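Trandstead workshop puts drawer robot back on shift after hand rebuild

The two-handed robot at the Timberg workshop in Trandstead is back at its cabinet after a rebuild of its right hand and a change to the way its cables are carried. It had been out of use since the start of October.

The machine practises household fetching. It opens a drawer, picks out one thing, sets it down and puts it back. The work sounds light, but the fingers close and open all day, and Timberg keeps a running count for each hand. The right hand had done 1,325 grasps since its last service when staff noticed that two of the fingers were closing late. Small boxes began to slip out, and round items were being pushed along the drawer before they could be picked up.

Niall Paterson, who looks after the machine, took the hand off at the wrist and stripped it on the bench. He found that the tendons to the slow fingers had stretched and that one of the guides they run through had a worn edge. All the tendons in the hand were replaced, along with the guide. The new ones came from Brzozowska, the firm that supplied the originals, and took 6 working days to arrive.

"The motors were fine," Paterson said. "I cleaned them and put them back. You can lose a week blaming a motor."

With the hand off, he also looked at the cable to the wrist. It had been lying close against the joint, and the outer sleeve was marked where it rubbed each time the arm turned inwards. The cable now leaves the wrist in a wider loop, goes through a clip and runs back along the forearm. Paterson said the loop needs enough slack for a full turn of the wrist but must not be so long that it catches on a drawer handle. He moved the clip twice before he was happy with it.

Setting the machine up again took most of an afternoon. Each finger is first driven to its open stop and the position is saved. The hand is then closed on a test cylinder at low force, and the readings from the fingers are compared. If one is out, its tendon is adjusted a little at a time and the whole check is done again from the beginning. The left hand goes through the same check even if nothing has been done to it, so that the two start from the same point.

After that the head camera is lined up with the hands. The robot holds out a printed card, first on one side and then the other, and the software, called Pludel, works out how far the camera's idea of the hand is from where the hand really is. Timberg allows an error of 2 millimetres. The first attempt was over the limit and Paterson found a loose screw in the neck bracket. The second passed.

The last stage is a trial at the open drawer, which is stocked with small boxes and a round clear jar with a bright yellow lid or interior. The jar is the hardest for a badly set hand. If the fingers do not arrive together it rolls or turns, and the grip ends up on the edge. The hand has to come down from above and wrap over the top and side.

The workshop has changed its service sheet as a result of the fault. Tendons will be checked for stretch every 4 weeks, where before they were looked at only when a grasp failed. The wrist cable is to be wiped down and felt along its length at the same time, and the clip checked for tightness. A spare set of tendons and guides will be kept on the shelf.

Paterson said he would also like to swap the left hand's tendons before the end of the winter. They are the same age as the ones that stretched, though that hand has had less use.
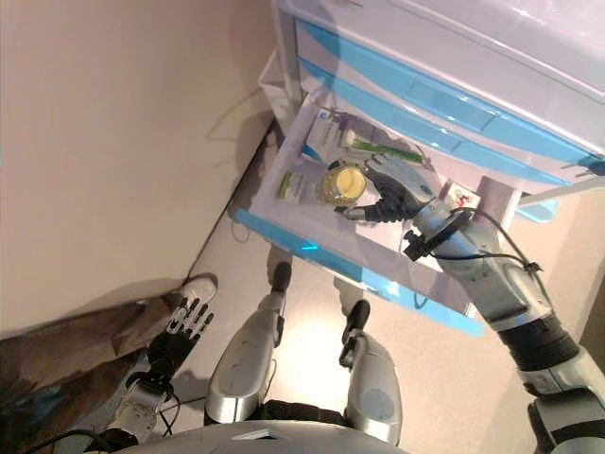 Enda Nic Giolla: We had the same late fingers on ours and did the tendons one at a time as they went. Don't. The new ones were tighter than the old and we were readjusting the hand every few days until we gave in and changed the lot. I'd be interested to know which clip they settled on for the wrist cable, as ours keeps working its way down towards the joint.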